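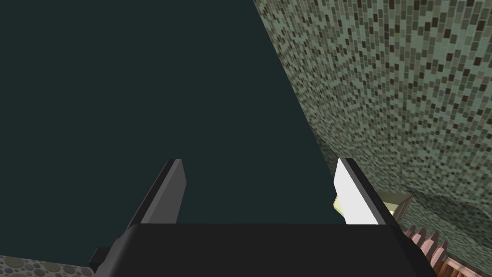
Wrist view in the simulator, fingers open, with the little cream block just past the right one.

I've been living with the Lultura two-finger gripper model for a few weeks now, and I have opinions. If you came for the real hardware, sorry, that's another post (I'm on the waiting list like everybody else). This is the simulated version that comes in the Agyeman scene pack, and I ran it against the old three-finger model I'd been using since May.

Setup first. It loaded into my existing arm without a fight, which I can't say for the three-finger one – that took me an entire evening and two panicked messages to Stamatia Stergiou. The Lultura wants one config file and a mount offset. I typed the offset wrong the first time and the hand sat sideways on the wrist, but that's on me.

What I love is how plain it is. Two flat fingers, a wide palm, done! I ran 3,000 grasps on small blocks with each hand and the Lultura dropped 458, while the three-finger one managed to hang on to only 2,425 all told. Okay, so that's a win, but most of those Lultura drops came from blocks close to a wall, where the outside of a finger bumps something before the inside gets anywhere near the block. I'd love a slimmer finger option.

The wrist camera is the other half of the package and I'm more mixed on it. The palm takes up a lot of the bottom of the view, and a finger can hide a good part of whatever you're going after. On the plus side you always know where your fingertips are, and I've come to lean on that a lot when I'm driving by hand.

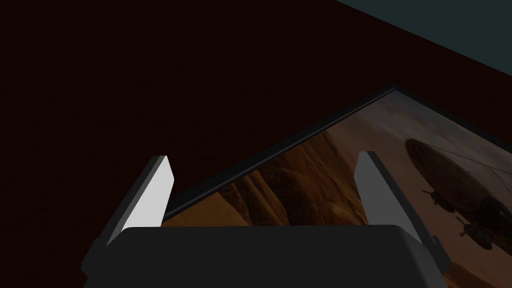 Over the framed airship picture. Look how bright the left finger gets.

Lighting is my big gripe. The inner face of a finger can go nearly white while the palm stays dark, and my poor color-based detector kept grabbing onto that bright patch as if it were the target. I turned the exposure down and it got better, then I lost the edges of the dark stuff. Iolo Parri swears by masking out the fingers completely and I'll probably end up doing that.

Big flat things are a no from me, at least with the default opening. Go for a corner or an edge, or use a suction model and save yourself the afternoon.

The controller that ships with it is fine. Smooth on slow moves, a bit jumpy when you close fast, and the force setting has no units anywhere that I could find. Would I switch back? Nope. Four stars, and I'd make it five for thinner fingers and a proper manual.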